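The pine table, one year on

Last August we moved to Prirkville, and the first big thing we bought for the new kitchen was a pine table. Some readers asked me in the comments how it has held up, so I will try to answer properly. My English for wood words is not so good and I had to look up several of them. Please be kind if I use a wrong one.

We found the table in the Stavberg store, in the corner where they keep the pieces that were returned. It cost 200 dollars. My husband Thắng wanted a dark colour, because at his parents' house the table was dark and it never showed any stain. I wanted light wood. Our kitchen has only one window and it faces the neighbour's wall, so I won this discussion.

For the first weeks I was very afraid of the table. I put a cloth on it, then a plastic sheet on top of the cloth, and under all of that you could not see any wood. My aunt Hòa Tô came for dinner, lifted the corner of the plastic and asked me what colour the table was. After she went home I took everything off and we have used it bare since then.

Pine is soft. If you press your fingernail into it, the mark stays. Our son does his homework there and if he writes on a single sheet of paper, you can read the sums in the wood afterwards if the light comes from the side. I was upset about it in the beginning. Now he has a writing mat, and the old sums I don't mind so much.

What I like best are the knots. When I wait for the rice I look at them the way other people look at clouds. There is one where the lines of the grain bend and go in curves, as water does when it passes a stone, and it is more orange than the wood next to it. 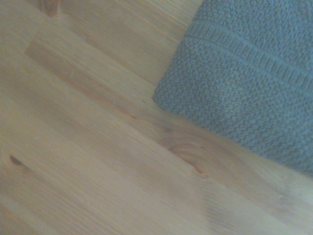

The knot I mean, with the blue-grey towel just behind it.

Cleaning is simple but I learned it slowly. I wipe the table with a cloth that is well squeezed out, always along the grain, and then I go over it again with a dry towel. In the beginning I used a spray for the stove, and it left a pale cloud near my chair which took a long time to fade. Now I use only a few drops of dish soap in warm water. A hot pot never goes directly on the wood. We have two cork mats for this and one of them is always missing.

Two times a year I oil it. I bought a tin of Solel oil at the hardware store and after two coats it is still almost full. You put it on thin, wait, and rub off what the wood did not drink. The first time I did not rub enough and the table was sticky for three days, so we ate on the sofa. It makes the colour a little more yellow, like weak tea with honey. Thắng says that in 23 years it will be as dark as he wanted.

Would I buy pine again? For the kitchen, yes. For a desk I would choose something harder. I am looking at a small birch one by Dixit for the bedroom, but the shipping costs 70 dollars and I have not decided. If somebody has this desk at home, please write to me if the drawer closes well. On the display model it did not.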